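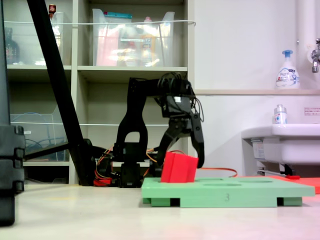 # How to label cables on a shared bench

Last changed: Wednesday, October 23, 2024

This guide is for everybody who connects something in the second-floor rooms of the Hondberg building and does not take it home the same evening. It explains how to make a cable label which can still be read after one year. You do not need experience. For a normal bench, please plan one quiet hour.

## What you need

- the Wakow label printer (gray drawer under the window, room key at the desk)
- one roll of wrap labels, 46 mm long, with the clear tail
- a soft cloth and a little rubbing alcohol
- the bench sheet, printed or in the shared folder
- a pencil

A new roll holds around 300 labels, so there is no need to save them. If the roll shows a red stripe on its edge, it is near the end. Take a fresh one from the Pacheco cabinet and write this on the list inside the door.

Please do not use masking tape. It looks good in the first week, then the glue becomes soft and goes onto the fingers and the plugs. The Drekness cloth tape is better, but it is too thick for thin wires and it is difficult to write on.

## Before you print

Draw the bench first. The drawing can be ugly. Put a box for each device and a line for each cable, and write at both ends of the line where it goes. Most mistakes in labeling come from people who print first and look for the cables later.

Follow each cable with your hand from one plug to the other. Do not trust the color. On many benches the same color is used for quite different things, and a replaced cable often has the color which was in the drawer on that day.

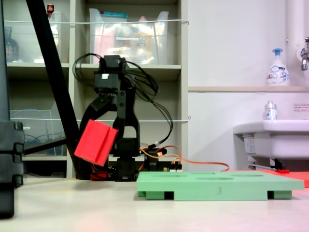 *Arm with a red block in the gripper; orange wires plugged in beside the base.*

If you cannot follow a cable because it goes under others, do not pull it. Write a question mark on your drawing and continue with the next one. When the easy cables are finished, the difficult ones are usually easy to find.

## Choosing the name

A name has two parts, with a dash between them. The first part is the bench letter. The second part says what the cable is for, in a short word:

 C-POWER
 C-SCREEN
 C-LAMP-LEFT

Use capital letters only. Please do not use your own name or the name of your project, as the cable often stays longer than both. If two cables have the same work, add LEFT and RIGHT, or FRONT and BACK, seen from the chair.

Keep the second part short. The printer makes the letters smaller when the text is long, and it does not warn you about this.

## Putting the label on

1. Switch off the device and unplug the end you are working on. If the device belongs to another group, ask them before.
2. Clean the cable with the cloth and alcohol, and let it dry.
3. Hold the label with the text toward you, five centimeters from the plug.
4. Press the printed part on the cable, then turn the clear tail around it until it covers the text.
5. Rub it with your thumb for a few seconds.
6. Do the same at the other end, with the same name.

Step 6 is the one which is forgotten most often. A cable with one label is almost as bad as a cable with none, for you will always be standing at the wrong end.

For very thin wires the wrap label is too wide. In this case fold the label like a small flag, so that the two sticky sides meet. Flags should point away from the place where hands are working.
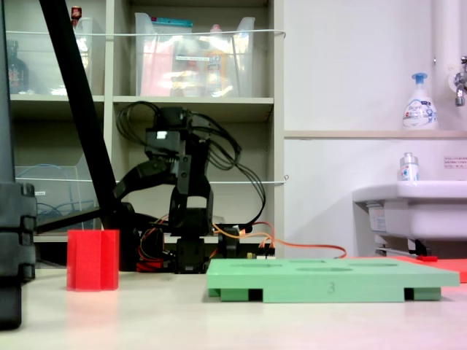
**Bench Services, Hondberg Workshops**

## Filling in the bench sheet

The sheet has one row for each cable. Write the name exactly as on the label, then the device at each end. In the last column you can write remarks, for example "loose in the socket" or "only with the long adapter". Use the pencil, the sheet will change.

Hang the printed sheet on the side of the bench, not on the wall behind it. Benches are moved every September and the wall stays where it is.

## When a cable is changed

Take off the old labels before you put the cable back in the drawer. If the glue stays, a bit of alcohol and some patience will help. Then print two new labels for the new cable and correct the row in the sheet. Please do this on the same day.

## Common problems

**The text is pale.** The print head is dusty. Open the cover and clean it with the dry side of the cloth.

**The label turns around the cable.** It was put on a dirty or wet surface. Remove it, clean again, use a new one.

**The printer cuts in the middle of a word.** The wrong roll size is selected. Hold the menu button, choose "wrap", and confirm.

Questions about missing rolls go to the desk on the first floor.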